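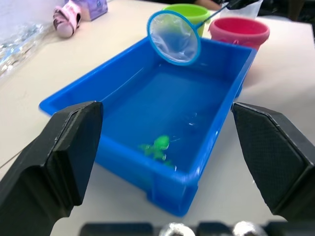 ### 3.2 Container color and judged clarity

The interviews in Haltstead suggested that people decide whether stored water is fit to use mostly by looking at it, and that the look depends on what the water is stored in. Water in a colored container takes on the color of the walls and base. A faint yellow tint that is plain in a white basin can be hard to see in a blue one, and fine sediment that stands out against a pale base may be missed against a dark base. We therefore treated container color as a separate factor and did not fold it into the general category of container type used by Đỗ and Borbély in the first round of the Galtdale survey.

Respondents in 19 households were asked to rate samples of tap water on a scale from clear to cloudy. Each household saw the same water in white, gray and blue containers of equal depth. Samples were drawn from the kitchen tap after it had run for 2 minutes, and were left to stand until no bubbles could be seen on the walls. Ratings were given from a standing position with the container on a table at waist height. One household in Cletgate withdrew before the blue container was shown, which left 18 complete sets.

Surface reflection was the main source of disagreement between raters. A bright spot on the surface hides whatever lies beneath it, and small ripples spread the spot over a wider area. Raters who stood facing a window gave less consistent scores than those who stood with the window behind them. In the second round we asked all raters to stand with their backs to the light.

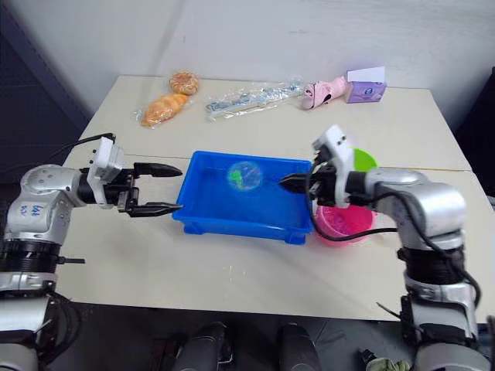 **Figure 1.** Bright blue tray on a white tabletop, with the tips of two grippers close to it.

The effect of color was in the expected direction. With the same water, scores for the blue container were shifted toward the clear end of the scale in most households, and scores for the gray container were shifted toward the cloudy end. Scores for the white container showed the widest spread. Several respondents said that they looked for marks on the base first and judged the water second, and a white base makes such marks easy to find.

Two limits should be noted. First, depth was held constant. In deeper containers the tint of the walls is stronger, and the results may not carry over to storage drums. Second, 9 of the raters already used a blue container at home. Their scores for blue did not differ clearly from those of the other raters, but the group is too small to rule out an effect of habit. Raters were not told that the water was the same in each case, and two of them asked whether it had come from different taps.

Borbély's coding scheme records color by name only, with no measure of lightness. A pale blue basin and a dark blue basin receive the same code. For the October round the scheme was extended with a lightness step read from a printed card, following the procedure used in the Tạ pilot. The extended codes are applied in Section 3.3, where judged clarity is compared with the reported time between refills.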